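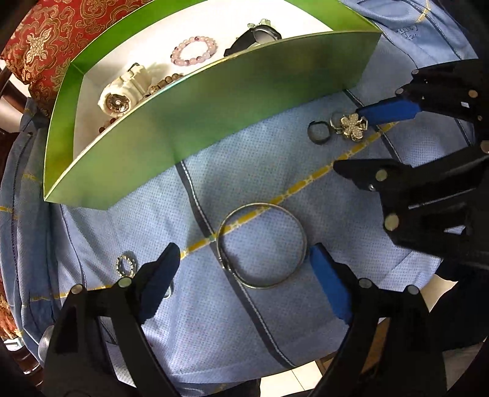

I want to come back to the question of how we write the rule for small objects in the handheld gripper guideline. The draft has one line for all of them, "grasp at the middle of the object," and I think this line is too short. For a thin bangle like the silver one between the fingers, the middle is a hole. The operator must choose the band on one side or close over the full width, and the guideline should say which. At Namano we tried both ways in June and the two groups of recordings could not be mixed well afterwards.

My proposal for section 3:

- Ring-shaped objects: grasp the band, and keep away from any clasp or hinge.
- Objects with stones or a raised ornament: grasp the plain part.
- When two grippers are used, the second one stays open until the first one has lifted.

On Teller > the Punia list wrote:
> We have 269 episodes marked "unclear grasp" from 3,000.
> Should we remove them or mark them again? The Harb
> checklist has 16 points, but no point about this.

I would mark them again. If we remove them, the set will have mostly easy objects, such as boxes and cups, and a reader of the data sheet will not know it. A new field "grasp part" with the values band, edge, body and other would be enough for me. I can send the wording for the checklist before the next call, if there is no objection to a point 17.

Excuse me for the long message.

Print this message | E-mail this message
Shares: 3 | Comments: 16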